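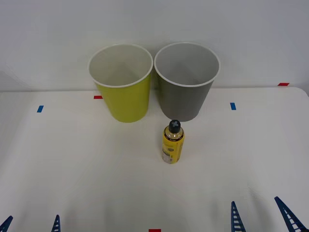
Unit 4: Collecting Demonstrations

Handout for section 2. Read before the lab.

Most papers give data collection one paragraph. It says how many demonstrations were recorded and moves on to the network. In this unit we go the other way and spend two sessions on that paragraph, and I would like you to come out of them harder to impress.

Our running case is the Dellik set: 400 demonstrations on a two-arm table setup, two paper cups and a small bottle, tape on the tabletop. A person drives both arms through the task and everything is recorded. A policy is then trained to copy what the person did. The write-up reports 90 percent success. Keep that number in mind and don't believe it yet.

4.1 What does an example cover?

A demonstration shows one way of doing a task from one starting layout. Four hundred of them sounds like plenty until you ask how different they are. Look at the start: white table, plain light gray wall, soft even light, cups side by side at the back, bottle in front of the gray one. If every episode begins close to that, the policy may have learned a path through the air that happens to end at a bottle. You can't tell from the success rate, because the test trials were started the same way.

Ask for the spread of start positions before you ask for the count. When we went through the Dellik logs, only 51 episodes began with the bottle clearly away from its usual spot. The report doesn't mention this.

4.2 Tape

Tape marks are cheap and they make resets repeatable. They also narrow the data. An operator who has a mark to aim for will use it, and by the end of a long session will use it without thinking. There is a second problem. The marks are in the camera view, red and blue on white, about as easy to pick out as anything could be. A network is free to steer by them. Peel them off at test time and see what is left of your 90 percent. I have seen this check skipped more often than done.

If you need marks, write down where they are and what each color is for. Dellik used two colors and the notes explain one.

4.3 Operators

The set was recorded by 11 operators. That is better than one, but the split was uneven, and almost half of the episodes come from the same two people. Operators differ in which arm they favor, how wide they open the fingers on approach, and whether they pause before closing. A policy trained on a mix may average two sound habits into a bad one. Keep an operator label on every episode. Nobody regrets having it later, and it can't be added afterward.

4.4 Failed attempts

Dellik threw out every episode where the bottle was dropped or knocked over. The usual argument is that you shouldn't teach mistakes. Fair enough, but the recoveries went out with them, and a robot that has never seen a bottle on its side has nothing to copy when one falls. My view is to keep them, label them, and decide at training time. Some of you will disagree, and the Grendonine reading makes the opposite case fairly well.

4.5 For the lab

Record in pairs, using the Yook logging tool. For each episode note the start layout, the operator, the outcome, and anything that was moved between takes. Change the cup positions on purpose. Swap the two colors. Run one block with the tape off.

Bring a one-page summary that states what your data does not cover. A page that only lists what it does cover will be returned.

Reading: Grendonine report, chapters 2 and 3. The Drastarside slides are optional, and slide 6 has the axes the wrong way around.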